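Ticket 2316: hallway heating stays on overnight
Opened by: Alcides Correa
Product: Padutell room thermostat
Status: waiting for customer

Hello Alcides, and thank you so much for such a thorough message, it made my morning a good deal easier! I'm sorry you've been waking up to a boiling hallway.

From the log you sent, the thermostat drops to its night setting at 20:44 as it should, but the radiator valve by the front door doesn't hear about it and carries on at the daytime level.

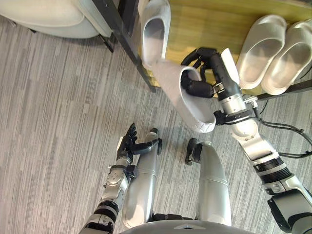

Could you take the batteries out of the valve, leave it for five minutes, then put them back and hold the button until the light blinks green? It can take up to 20 seconds, so do be patient with it (I never am). After that, choose Pair again in the menu.

If it's still warm out there tomorrow morning, just reply here and I'll post you a new valve from Jilstead.

All the best,
Hnat Hnatiuk
Padutell support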